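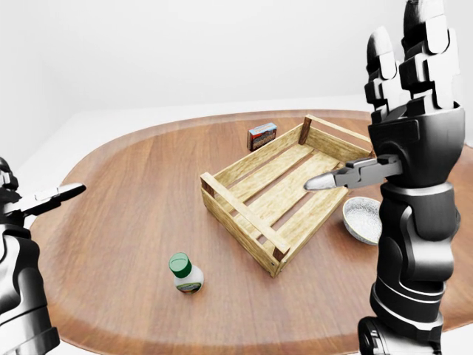

Slide 1: crate, bottle, box, bowl, two arms. All simulated.

Okay, so hi everybody. Leave this one up while people find seats. Say thanks to the Brustwood folks for the room (and the coffee!).

I want to talk about where our examples come from, since that's what I get asked about most. At Drendutthorpe we collect them by hand, in the simulator. A person drives both arms, we record the whole run, and that's one example. The task is called Plidarau in our files and it's as plain as it sounds — put the groceries in the crate.

We started in November with 300 runs and I was so proud of them. Then we trained on them and the arm was terrible! Too many of the runs looked the same. Same driver, same crate angle, same speed.

[click]

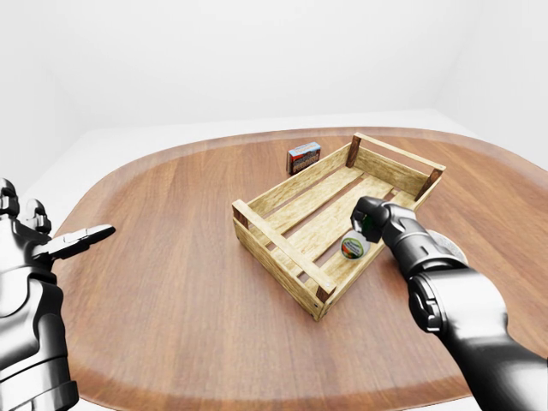 So now we turn the crate between runs and move the items, and we swap drivers a lot. We also keep the slow, clumsy runs if the item ends up where it should. I used to throw those out. Out of one batch of 99 I tossed 41, and I'd love to have them back.

Pause here, somebody always asks about labels. Short answer: one sentence per run, typed by the driver right after. Long answer is in the Zervas notes, I'll send the link.

We're at 900 runs now. Next up is the play button — if the video won't load, skip to the table of drop spots and take questions from there.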